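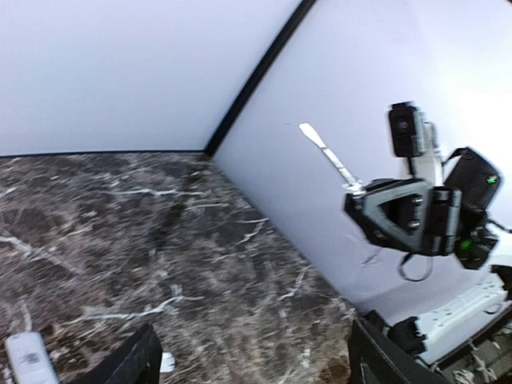 Left wrist camera, with the other arm holding the spatula over the marble.

Wrist camera smears during moves. New camera or new fingers first?
Posted by brumer_bench

I have two arms on a marble counter, each with a two-finger gripper and a small camera. When the arm travels, the veins in the stone turn into streaks. I have money for one change before November: the Domlow camera, or a set of Nodcombe soft fingers to replace the plain black ones. Exposure is on auto. The jobs are small hand tools and battery compartments. Which would you buy?

Pieter Maluleke
Neither yet. Turn auto exposure off and set it by hand, then add light until the picture is usable. I ran 20 moves on a Ren controller that way with a cheap camera, and the streaks were mostly gone. Also drop the travel speed while you test – you can bring it back up later.

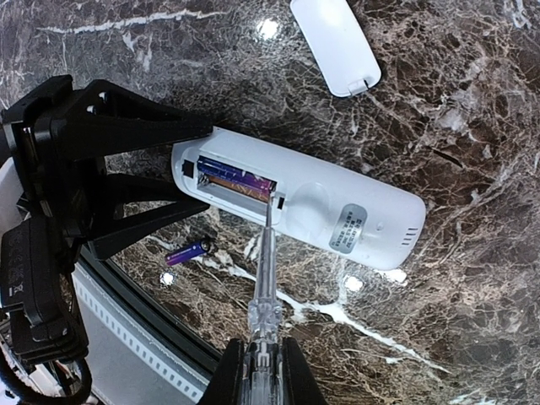
Fingers matter more than the camera for battery work. Flat fingers will take a screwdriver, but a round handle can roll between them once you push on the tip. With ribbed grip sections like the ones on your clear handle, I would try a soft pad that can settle into the ribs. Check the other arm too, because if the remote slides on polished stone you will blame the wrong gripper. A rubber mat costs less than either part.

tallow115
Get the Domlow. I have the older one and it's fine. Haven't tried the fingers.

brumer_bench
Exposure is on manual now and I have a mat coming. Will test the old fingers on it before I order anything.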